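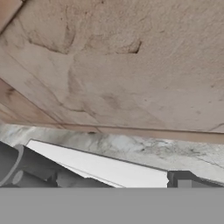 주방 상판 정리 작업의 자동화 가능 여부에 관한 문의

생활·작업 자동화 게시판 > 가사 및 작업장
작성자: Selina Riedl
등록일: 21/07/2023

안녕하십니까. 저는 Cadby 지역에서 공용 주방이 딸린 임대 숙소를 관리하고 있습니다. 주방은 모두 4곳이며, 객실 이용자가 퇴실한 뒤 상판을 닦고, 접시와 도마를 제자리에 넣고, 수납장 문을 닫아 두는 일을 매일 반복하고 있습니다. 담당 직원 한 분이 9월에 퇴직할 예정이어서, 이 업무의 일부를 기계에 맡길 수 있는지 검토하라는 지시를 받았습니다.

문의드리고자 하는 사항은 다음과 같습니다.

첫째, 대리석 무늬 상판 위에 놓인 얇고 납작한 물건을 현재의 로봇 팔이 안정적으로 집어 올릴 수 있습니까. 저희 주방에는 흰색의 얇은 판형 받침과 쟁반이 많아, 사람도 손톱으로 가장자리를 들어 올려야 하는 경우가 있습니다.

둘째, 시뮬레이션으로 학습시킨 결과를 실제 주방에 그대로 적용할 수 있습니까. 상담을 받은 업체에서는 가상 주방에서 충분히 연습시키면 현장 조정이 거의 필요 없다고 안내하였으나, 근거 자료는 제공하지 않았습니다.

셋째, 전체 자동화가 어렵다면 어느 작업부터 도입하는 것이 합리적인지 의견을 구합니다. 상판 자재는 건물마다 다르며, 일부 주방의 수납장은 목재로 마감되어 있습니다. 예산은 아직 확정되지 않았습니다.

관련 경험이 있으신 분의 답변을 부탁드립니다.

Yulan Guo
활동 분야: 산업 자동화, 작업장 설비

문의하신 내용에 대하여 순서대로 답변드립니다.

얇은 판형 물건의 파지는 현재도 까다로운 작업에 속합니다. 두 손가락형 그리퍼는 물건의 양쪽 면에 손가락이 닿아야 힘을 줄 수 있는데, 상판에 밀착된 판은 아랫면이 노출되지 않습니다. 통상적으로는 물건을 상판 끝까지 밀어 일부를 밖으로 내민 다음 집는 방법, 흡착 패드를 사용하는 방법, 받침대에 물건을 미리 세워 두는 방법 가운데 하나를 택합니다. 귀 시설에서 물건의 보관 방식을 변경할 수 있다면 마지막 방법이 비용 면에서 가장 유리합니다.

시뮬레이션 학습과 관련해서는 업체의 설명을 그대로 받아들이지 않으시기를 권고합니다. 가상 환경에서는 상판의 무늬, 목재의 결, 조명 조건을 바꾸어 가며 많은 연습을 시킬 수 있고, 이는 분명히 유용합니다. 그러나 마찰, 물기, 판의 미세한 휨과 같은 요소는 실제와 차이가 나기 쉽습니다. 제가 근무하는 Stadon 작업장에서 부품 트레이를 옮기는 공정을 시험하였을 때, 가상 환경에서는 991회의 시도 중 실패가 18회에 그쳤습니다. 같은 설정을 현장에 옮긴 첫 주에는 실패가 훨씬 잦았으며, 그리퍼 손가락 끝의 고무를 교체하고 접근 각도를 낮춘 뒤에야 사용 가능한 수준이 되었습니다.

카메라의 위치도 확인하시기 바랍니다. 손목에 장착된 카메라는 물건에 가까이 접근할수록 그리퍼 몸체가 시야의 상당 부분을 가립니다. 낮은 위치에서 상판을 거의 옆면으로 보게 되면 얇은 판의 두께와 기울기를 판단하기가 어렵습니다. 견적을 요청하실 때 고정 카메라를 추가할 수 있는지 문의하십시오.

도입 순서에 대해서는 다음과 같이 제안합니다.

1단계: 넓고 비어 있는 상판의 닦기 작업. 물건을 사람이 치운 뒤에 실시합니다.
2단계: 형태가 일정한 컵과 그릇의 이동.
3단계: 얇은 판, 쟁반, 도마의 정리.

수납장 문을 여닫는 작업은 손잡이 형태가 건물마다 다르다면 당분간 제외하시는 편이 안전합니다. 아울러 계약 전에 반드시 귀 시설의 물건을 가지고 현장 시연을 요구하시기 바랍니다. 업체가 준비한 물건으로 진행한 시연은 판단 자료로서의 가치가 낮습니다.

Burgi Kofler

아직은 어렵다고 봅니다. 저희 기관에서도 지난해에 유사한 장비를 검토하였으나 도입하지 않았습니다. 사람이 몇 분이면 마치는 일을 장비는 약 3배의 시간을 들여 수행하였고, 옆에서 지켜보는 인원도 별도로 필요하였습니다. 후임 직원을 채용하시는 것이 타당합니다. 로봇 청소기는 잘 사용하고 있습니다.

Tamunoemi Ugwu
활동 분야: 시설 관리

앞선 두 답변에 덧붙여 관리자의 입장에서 몇 가지를 말씀드립니다.

속도만을 기준으로 판단하실 필요는 없습니다. 퇴실 이후부터 다음 입실 전까지 시간이 충분하다면 느린 장비도 업무에 활용할 수 있습니다. 다만 야간에 무인으로 운용하려면 물건을 떨어뜨렸을 때 장비가 스스로 정지하는지, 정지 사실이 담당자에게 통보되는지를 계약서에 명시하여야 합니다. 저희가 Prerkstead 시설에서 시범 운용을 하였을 때 가장 많은 민원은 파손이 아니라 장비가 통로를 막고 멈춰 있는 문제였습니다.

상판 자재에 관해서도 유의하실 점이 있습니다. 대리석 계열의 상판은 금속 부품이 스치면 흠이 남을 수 있고, 무늬가 짙은 부분에서는 얼룩과 무늬를 구별하지 못해 같은 자리를 반복하여 닦는 사례가 있었습니다. 세정제의 종류는 자재 공급처에 사전에 확인하시고, 그리퍼 모서리에는 보호재를 부착하도록 요청하십시오. 목재 마감부는 닦기 구역에서 제외하는 것으로 설정하였습니다.

인력 문제와 관련하여, 저희는 장비 도입 이후에도 담당 인원을 줄이지 못하였습니다. 업무의 내용이 점검과 재배치로 바뀌었을 뿐입니다. 9월 퇴직 일정에 맞추어 장비로 공백을 메우는 계획은 무리가 있으므로, 우선 후임자를 정하고 주방 한 곳에서만 시험하시기를 권합니다.

작성자 추가 의견: Selina Riedl

상세한 답변에 감사드립니다. 내부 협의 결과, 후임 채용 절차를 먼저 진행하고 주방 한 곳에서 상판 닦기 작업만 시험하기로 하였습니다. 업체에는 저희 쟁반과 받침을 사용한 현장 시연과 고정 카메라 추가 견적을 요청하였습니다. 흡착 패드를 주방용 물건에 사용할 때의 위생 기준에 대하여 아시는 분이 계시면 이 글에 이어서 답변해 주시기 바랍니다.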